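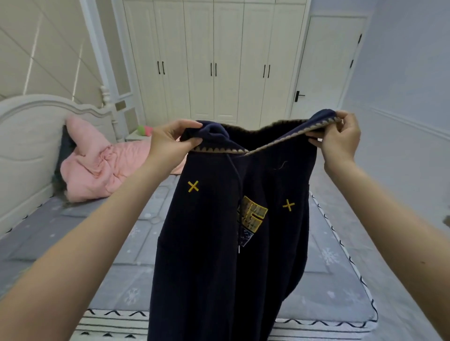 Service Case 17-600
Millidach Motors, Customer Technical Support
Vehicle: Grenorlow sedan, four-door, automatic transmission
Opened: March 2020
Status: Closed, repair completed
Category: Electrical / battery discharge

Summary of complaint

The owner reports that the vehicle will not start after being parked for two nights or longer. The engine turns over slowly or not at all, and the dashboard lights dim when the key is turned. The vehicle starts at once with a jump lead and then runs normally. The first occurrence was in December. The battery was replaced by an independent garage after the second occurrence, and the fault returned with the new battery fitted.

Initial response from support

Thank you for contacting Millidach Motors. A battery that loses its charge while the vehicle is parked may point to a parasitic draw, meaning that a component continues to take current after the ignition is off. Before a workshop visit is booked, please confirm the following:

Whether any accessory has been added to the vehicle, including dash cameras, trackers, tow bar wiring or audio equipment.
Whether the trunk light goes out when the lid is closed.
Whether the key is stored within a few feet of the vehicle overnight.
Whether the negative battery terminal is clean and tight.

Owner reply

The key is kept upstairs at the far end of the house. The terminals were cleaned when the battery was changed. The trunk light goes out. A Wadix remote start unit was fitted by the previous owner and is still connected, although it has not been used. The owner asks whether the unit may be removed without affecting the factory warranty.

Support response

Removal of an aftermarket remote start unit does not affect the factory warranty, provided that the original wiring is restored to its former condition. Damage caused by the unit or by its installation is not covered. The owner is advised not to disconnect the unit at home, as it may be tied into the ignition circuit. An appointment has been made at the Jurić service center.

Workshop findings, first visit

Battery tested and found serviceable. Charging voltage within specification at idle and with headlamps and rear defroster on. No fault codes stored in the engine or body control modules.

The vehicle was locked and left until all modules should have gone to sleep. Current draw then measured 600 milliamps, against a permitted maximum of 50. Fuses were pulled one at a time with the meter in line. Removal of the interior accessory fuse brought the draw down to 200 milliamps. The remote start unit was traced to this circuit by a splice behind the lower dash panel. The splice was poorly insulated, and the unit did not enter standby.

The unit was removed and the factory wiring repaired. The remaining draw was still above the limit, and the vehicle was kept for further testing.

Workshop findings, second day

The remaining draw was found on the door module circuit. The latch switch in the left rear door reported the door as open at irregular intervals, which kept the body control module awake. The interior light had been set to the off position by the owner, so no visible sign of this was present. The latch assembly was replaced.

The draw was measured again after the sleep period and settled at 17 milliamps. The vehicle was left locked over the weekend and started on the first attempt.

Charges

Latch assembly and labor: covered under warranty.
Removal of the remote start unit and wiring repair: charged to the owner at the standard rate, as agreed in writing before work began.

Follow-up

The owner was contacted after the vehicle had covered a further 1000 miles and reports no repeat of the fault. The owner also asked whether the removed unit could be refitted. Millidach Motors does not approve this unit for the Grenorlow. A factory remote start option is available through the parts department and must be installed and coded by an authorized workshop.

The case was closed with the owner's agreement. Should the fault return, please reply to this ticket and quote the case number so that the earlier measurements can be reviewed.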